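September, notebook, flow rack corner, Ladstead shop

Started 8:30. Periklis wants a yes or no on the teal trays before we order more of them. He read somewhere that a pale tray in a blue rack "sells itself" because you see at once what's missing. I have my doubts. We were told the same thing about the colored tape, and the tape is now mostly on the soles of our shoes.

What I want to know is duller. Does the teal tray run on the same lanes as the blue bins, does it stop where it should, and can you see into it from where you stand. The Galanis sheet says yes to all of it. The Galanis sheet also said the last lot of labels would come off clean.
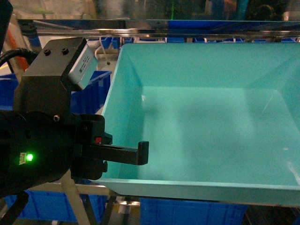 Floor of the tray is flat and smooth, and I don't love that. Small parts will slide to the low end as soon as it sits on a sloped lane, so whatever neat layout you start with will be a heap by lunch. The blue bins do the same, to be fair, but they're deeper and people expect a heap in them. A few faint scuffs on the floor already. Cosmetic, I'd say. Iraklis says they'll hold dirt. We'll see who's right when one comes back from a month with the fasteners.

Points to settle, in no order:

- Lane width. The supplier drawing gives the width at the rim and nothing for the base, and the base is what rides on the rollers. Measure it ourselves before anybody quotes a number to purchasing.

- Trays on the rollers, blue bins on the level above. I went in against the mixed rack and I'm still not sold, but the pale one does stand out from the saturated blue. Periklis gets that point. Whether standing out saves any time is a separate claim and he hasn't shown me a figure for it.

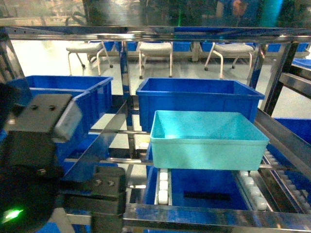
- Labels. The trays came with no label plan at all. Alent cards would do, if somebody works out where they go on a flared wall without peeling.

- Load. The sheet says 12 kg per tray. I'd like to see it carried, with 200 of the small brackets in it, then with something heavy in one corner only.

- Rim. It's rolled over, good for fingers. I want to know if two trays nose to tail ride up on each other's rims when the back one comes down fast. The catalog shows them spaced apart, as catalogs do.

Later, coffee. Iraklis argued for going all teal and dropping blue altogether. Then the contrast goes away, which was the whole pitch, so I asked him what we'd be paying for. He said they look cleaner. They let some light through, I'll grant him that much, and you might be able to tell full from empty from the side. Might. Try it with gray parts under the ordinary lights.
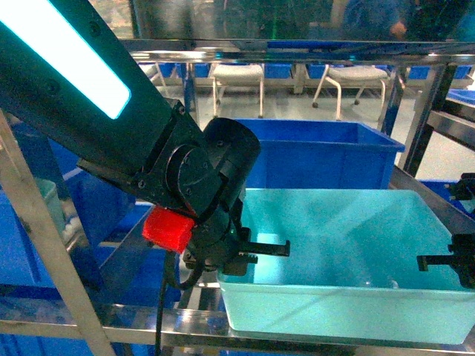 Teal tray at the front rail.

My vote for now: no order. Keep 2 trays in use through the end of the month, proper parts in them, and write down every jam. If Periklis still wants the Lallen rack done the same way after that, he can bring the jam list to the meeting.

To do: base width, corner load, ask Galanis for the material name in writing.

Comments

Periklis Karras: For the record I said the color "helps," I never said it sells itself. Agree on the jam list.

Iraklis Andreadis: Base width is on page 2 of the other drawing. Bottom left, tiny print. I'd still measure.

Periklis Karras: Can we put the fasteners in the blue ones and leave the teal for kits? Then the heap problem is mostly gone.

Iraklis Andreadis: Until the first kit with loose washers.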